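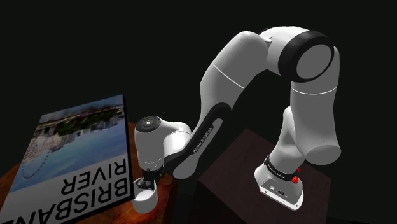 Part Two: Monday

Huguette Girard came in at six with her coffee and found the arm stopped over the table, just beside the book. The fingers hung there pointing down. On the screen in the office the same arm stood in the same pose, drawn in clean white on black, and that was how she knew the trouble was real. The model only ever copied what the joints reported. If the joints said they were there, they were there.

She put the coffee on the windowsill, away from the keyboard, and read the log. Wayne Cormier had run the night shift. He had typed one line. "Stopped at the river book again. Left it for you."

It was always the river book. The Turcotte library had sent over 2000 titles to be sorted and checked for damage, and the arm had gone through the first boxes without a hitch. Then Gaétan Dhillon had chosen BRISBANE RIVER as the test piece, as it was large and thin and hard to pick up, and the arm had not had a good week since.

"Did you touch it?" Gaétan asked. He had come in behind her with his jacket still on.

"I just got here."

"Wayne says it's the gripper."

"Wayne always says it's the gripper."

She pressed the red button by the base before she went near it, and hung her tag on the rail. Then she took hold of the wrist with one hand and felt along the underside of the forearm with the other. She had done this with the old arm at Balerthorpe for nine years. That one had been painted orange and leaked oil on her shoes. This one was white and leaked nothing, and she had taken a long time to trust it.

The fingers were fine. She worked each one with the hand tool, and they opened and shut evenly. She wiped the pads with a damp cloth, then a dry one. Gaétan wrote it down.

"Now the mount," she said.

There were four screws under the flange. Three were tight. The fourth turned a little under the wrench, hardly anything, and she stopped and looked at it.

"That's it?" Gaétan said.

"That's something. I don't know if it's it."

She took all four out, cleaned the threads and put them back, crossing from corner to corner. On the last pass she set each one with the torque wrench and marked the head with a yellow paint pen. Her father had marked screws that way on the feed mill at Vendthorpe. He had marked the lids of jam jars too, and the legs of the kitchen chairs.

"You'll have to teach the pick point over," Gaétan said.

"I know."

"The Kinder people are coming at ten."

"I know that too."

She took down the tag and let the arm have its power back. It made a small sound, like somebody setting down a bag. She put it in slow mode and brought the gripper up and clear, then down again beside the right edge of the book, a hair at a time. It took most of an hour. Gaétan read the numbers off the screen and she moved the arm, and neither of them talked about anything else. When the fingers were where she wanted them she saved the point, gave it a new name and kept the old one in case she was wrong.

They ran it at 75 percent. The arm slid the book to the edge of the table, closed on it, lifted it and laid it back down. They ran it again. By nine o'clock it had done the pick 70 times and missed once, and the miss was on a run when Gaétan had bumped the table with his hip.

"Call it good," he said.

"Call it 70."

"They want 100."

"Then we'll do 30 more."

She reset the counter on the pick and went to get her coffee. It had gone cold and she drank it anyway. Through the office window she could see the drawn arm on the screen, going down and coming up, and past it the real one doing the same — maybe half a second ahead.

Wayne called at half past nine. He should have been asleep.

"Was it the gripper?" he said.

"It was a screw behind the gripper."

He thought that over. She could hear a kettle on his end.

"So it was near the gripper," he said.

"Go to bed, Wayne."

She hung up and wrote the torque figures in the book, with the date the screws should be checked next. Then a car door shut out in the lot, and Gaétan finally took off his jacket and went to let them in.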